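Search this site Type and press enter

Makville humanists get a Sunday slot at the town hall

Sunday, April 11, 2021

I've got good news and I've been sitting on it for days, so forgive me if I gabble. Makville town council has agreed to let us open its meetings with a non-religious reflection! We've been given 4 of them to start with, and the first is next month.

If you've been reading for a while you'll know how long this has dragged on. Obinna Tamuno first wrote to the council back in October, asking whether the opening prayer could be shared out a bit. He got a very polite letter back saying it would be looked into (you know the sort). So he started a petition, and I traipsed up and down Fakport Road with a clipboard in the rain, and between us all we ended up with almost 600 names. Quite a few came from churchgoers, which cheered me up no end.

The vote was on Thursday evening. I watched it online with a cup of tea and I don't mind saying I was nervous. Councillor Pauline Lightfoot spoke up for us and said she'd been saying the same prayer in that chamber for years and would quite like to hear what her neighbours had to say instead. There was some grumbling about tradition, then a long muddle over somebody's microphone, and then it went through.

Obinna will give the first reflection himself. He grew up in Lagos in a big church family and he wants to talk about his grandmother, who fed half the street and never asked what anyone believed. He has 120 seconds, and the draft he read me over the phone ran to nearly twice that, so there's some cutting to do. I've told him to keep the bit about the bus.

We'll also be starting our monthly get-togethers again as soon as the rules allow, outdoors first, in the park behind the library. The Wenenitz group are coming over to join us for the opening one. They had 49 people at their last online meeting, so I'm rather hoping they bring their own chairs.

If you'd like to put yourself down for one of the other reflections, drop me a line through the contact page. You don't have to be a member and you don't have to be any good at speeches. I'm certainly not.

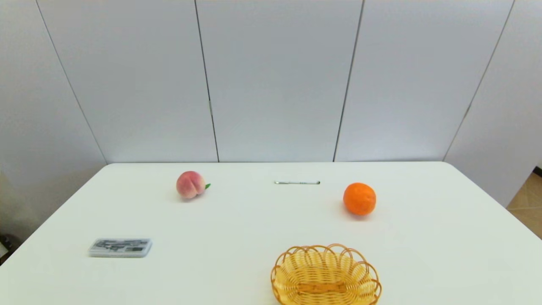
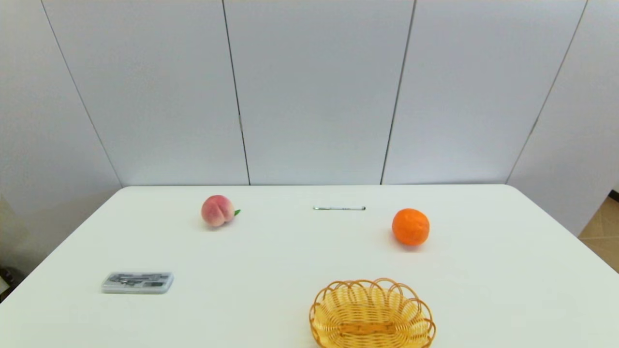
The white table, in both pictures.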